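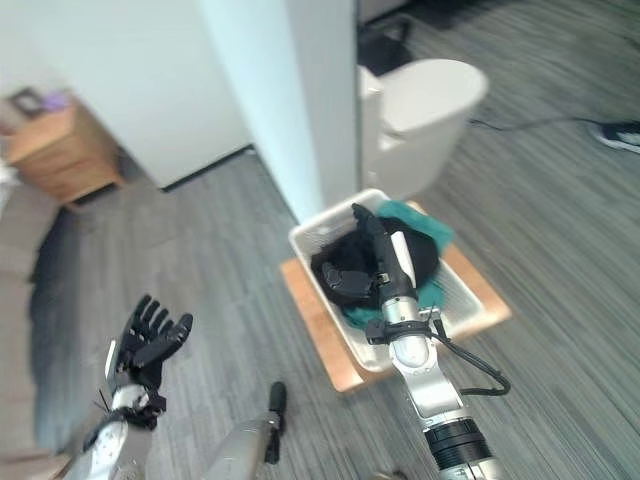
Mano derecha sobre la prenda negra de la bandeja, durante la tarea de ropa. Piso de pruebas, octubre.

Proyecto Birkuvo: demostración de tareas domésticas por control remoto
Informe de avance para el programa Himley
Redacta: Tamunoemi Adebisi, responsable de teleoperación

Resumen para quien tenga prisa

Hemos grabado 280 demostraciones válidas de la tarea de ropa, que era lo comprometido para este periodo. Las de la tarea de cajones van por 40 y deberían ser más. El presupuesto está donde tenía que estar, salvo la partida de guantes, que comento abajo con cierta vergüenza.

Tarea de ropa

El operador lleva los guantes de captura y el visor, ve lo que ve el robot y mueve las dos manos a la vez. La consigna es sacar las prendas de la bandeja una por una y dejarlas aparte. Escrito así parece trabajo para un niño de tres años, y de hecho el hijo de una compañera la resolvió en menos tiempo que nuestro mejor operador.

La dificultad está en el primer agarre. Con dos telas enredadas, los dedos se llevan las dos o ninguna, y el operador no siente la presión: la deduce mirando. Las prendas oscuras son las peores, porque los dedos también son negros y en el visor se confunden con el tejido. Hemos subido la luz de la sala y ahora se confunden con mejor iluminación. Para el próximo periodo probaremos con fundas claras en las yemas.

La mano que no trabaja también dio que hablar. Al principio cada operador la dejaba donde le parecía, y el modelo aprendió con gran aplicación a saludar. Desde entonces la norma es mantenerla abierta y lejos de la bandeja hasta que haga falta.

Tarea de cajones

Retraso de 9 jornadas de grabación. El software de Begay perdía la calibración de la muñeca derecha cada vez que se reiniciaba el visor, y el visor se reiniciaba con entusiasmo. La versión nueva corrige lo primero. Seguimos en conversaciones sobre lo segundo.

Operadores

Contamos con 3 personas formadas. La formación dura más de lo que pusimos en la propuesta: mover el brazo se aprende en una mañana, pero dejar de corregir cada movimiento a medio camino cuesta bastante más, y esas dudas quedan grabadas. Descartamos las tomas con titubeos largos. Los cortos se quedan, marcados en la anotación, por si al equipo de aprendizaje le sirven.

Gastos

Los guantes de Flikano se presupuestaron como material duradero. Ya vamos por el segundo par. Solicitamos pasar la partida a consumibles y adjuntamos las facturas.

Próximo periodo

Completar la tarea de cajones, repetir la de ropa con las fundas claras y entregar la primera evaluación en autónomo. Necesitamos respuesta sobre el cambio de partida antes de encargar el tercer par.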